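Lait de chaux

Le lait de chaux, que l'on appelle aussi badigeon ou, dans bien des villages, tout simplement « le blanc », est une peinture minérale obtenue en délayant de la chaux éteinte dans de l'eau. On l'emploie depuis fort longtemps sur les murs des maisons, des étables, des laiteries et des celliers, et il garde encore aujourd'hui de fidèles amateurs, séduits par sa douceur et par son prix modeste.

La préparation demande surtout de la patience. On verse la chaux dans l'eau (et jamais l'inverse !), on remue longuement, puis on laisse reposer jusqu'au lendemain avant de passer le tout au tamis. Le badigeon s'étend ensuite à la brosse large, en couches fines et croisées, sur un support humidifié. Presque transparent au moment de la pose, il blanchit peu à peu en séchant, à mesure que la chaux se combine au gaz carbonique de l'air.

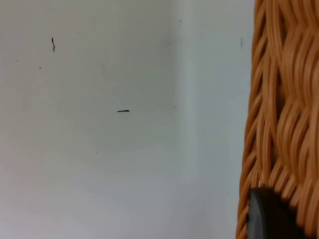 Angle intérieur de deux murs blancs, à surface lisse et mate.

Dans son petit ouvrage Les Murs clairs, Colette Chauvin raconte comment, chez ses grands-parents, on reblanchissait la cuisine chaque année en septembre, une fois les confitures rangées et les meubles poussés dans la cour. Elle y a recueilli 400 recettes familiales, où la chaux voisine avec le sel, le lait écrémé, l'alun ou le savon noir, chacun tenant bien sûr la sienne pour la meilleure.

Voir aussi : Chaux aérienne, Enduit, Fresque, Stuc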